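Standby Power in Student Housing
Final report, Household Energy unit
Gwenllian Gronow and Gunārs Navickas

Why we picked this. Gunārs got his first electric bill in the Omville apartments and it was higher than he thought it would be, and he's hardly ever home. So where does it go? We wanted to know how much is stuff that's "off" but still drawing. Our guess going in was the TV. Wrong guess.

What we did. Borrowed a plug-in watt meter from the physics stockroom. Went through two apartments, Gwenllian's on Gorance Street and Gunārs's in Omville. Every device got measured switched off but plugged in, left on the meter for an hour, then we wrote down the reading. Anything hard wired (stove, the fan in the bathroom) we left out. Same with the fridges, they're never off.

Started in March, all readings taken after 7 p.m. since that's when we were both home. Prices came off our own bills. One watt left on all year is a bit under nine kilowatt hours, which doesn't sound like much til you add up a whole living room.

Results. Phone chargers with no phone: almost nothing. Meter mostly showed zero, and it probably can't read that low anyway. Laptop bricks a little more. TV was fine, newer set. The bad ones were the cable box, the old stereo Gunārs got from his uncle, and a game console left in instant-on mode. The cable box hardly changed between on and off, we measured it twice because we didn't beleive it. Printer was in the middle.

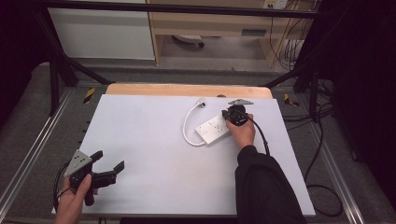
Does a phone charger left in the wall add much to the bill?
Very little, less than anything else we measured. The cable box used more than all our chargers put together.

Talking to people. We also put up a survey in the Gwilliam building lobby and got 60 back. Most people said they unplug chargers. Hardly anyone said they do anything about the cable box or console. So the effort is going to the wrong place, basically. A few people wrote that they rent the box and figured they weren't allowed to mess with it. One person wrote "my mom pays" and nothing else.

What we tried after. Turned off instant-on in the console settings. Big drop, and it took maybe a minute. Put the stereo on a switched outlet. The cable box we tried cutting at night but it takes forever to reload the guide in the morning and Gunārs's roommate Brano complained, so that one went back on after four nights.

Problems. Only two apartments, and both have older stuff. Meter isn't great at low numbers so the charger row in our table is shaky. One evening of readings got lost when the notes file didn't save, we redid the printer and the microwave but not the lamp. Survey people picked themselves, so probably people who already care.

If we had more time: a better meter, and a whole floor in Gwilliam instead of two apartments. Also the microwave clock. It ran all day every day and we never worked out what it costs per year, the readings are in the appendix if anyone wants to do it.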